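Series continuity: notes from the Skirevis revision

The second Skirevis book went back to the editor on October 8, 2025, and most of the work on it was continuity. Several subscribers write fiction in series, so this item sets out how the record is kept and where it failed.

The first book was drafted without a record of any kind. Facts about the world were decided on the page and left there. By the time the sequel was under way, the river town of Kodia had two different harbors and the ferry pilot Mutiso had changed his age twice. None of this showed in either manuscript read alone. It showed when both were searched for the same term.
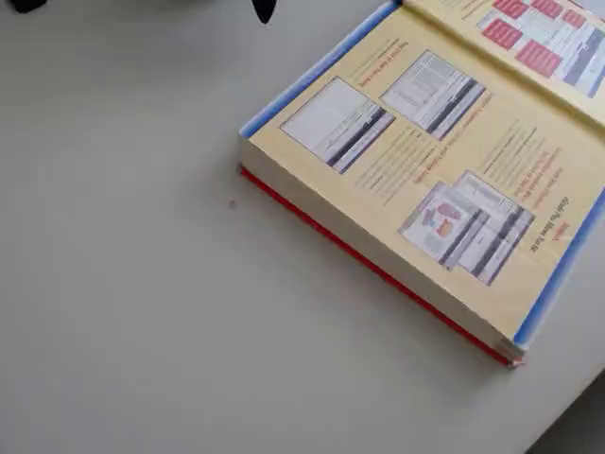
A thick book, open on the table.

The record is now one plain text file with an entry for each person, place and object. An entry holds the fact, the chapter where it first appears, and the exact sentence that fixes it. Paraphrase is not allowed. In an early version the entry for Kodia read "a day upriver," and the sentence in the book said "a day by ferry, if the water is high." A whole chapter of the sequel was built on the shorter wording and had to be cut.

The file currently has 300 entries. Anything that appears only in notes or abandoned drafts is kept in a separate file, marked as not binding.

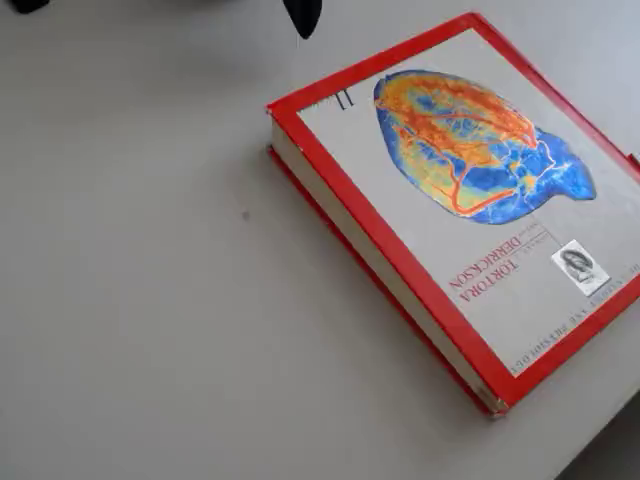

Dates caused more trouble than places. The calendar in these books has no leap years and the seasons are fixed, so travel times can be worked out by subtraction. The error was in starting the count from the wrong event. Chapter 4 opens after the flood, while the sequel counted from the night before it. Every later date was off by one day, including the trial, which two characters attended while still on the road.

The fix was to choose a single zero point, the closing of the Prirkalier gate, and restate all dates as days before or after it. Readers never see these numbers. They are stripped from chapter headings before the draft is sent out. 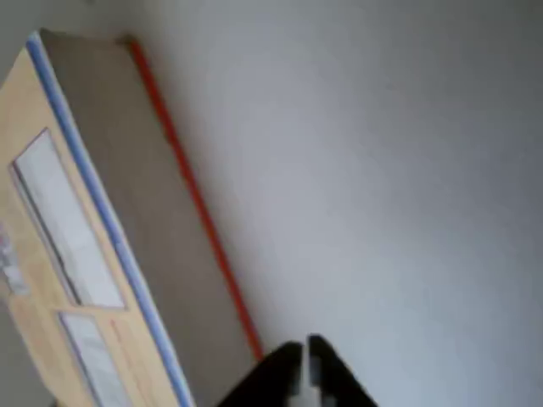
Names were checked last. A sorted list of every capitalized word turned up three spellings of the same village and a minor clerk who shared a name with a horse. The horse was renamed. The village keeps its oldest spelling, as that is the one in print.

Cutting was easier once the record existed. A scene of 3,000 words in which Mutiso explains the gate was removed after the file showed that each fact in it had been given earlier. One line was moved to chapter 2 and the rest was dropped.

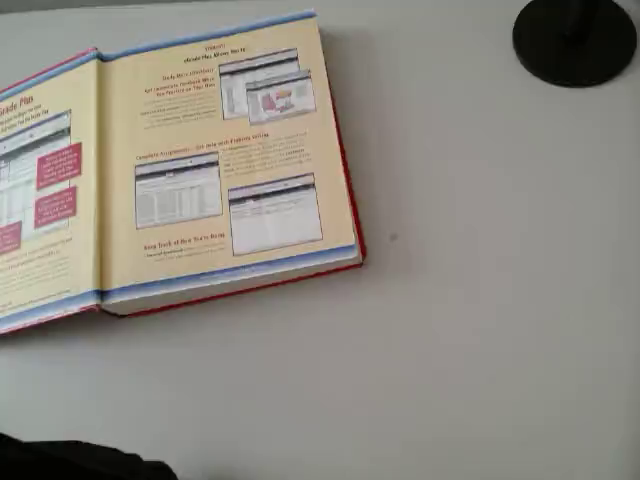 Faraji Magesa replied to the last issue that a record of this kind should be started only after a first draft is complete, on the grounds that looking things up slows the drafting and that most early facts are going to change anyway. His own method is to leave a bracketed query in the text and settle all of them in one pass.

The bracket method will be tried on the third book, which starts in February. The entry template is available to subscribers on request.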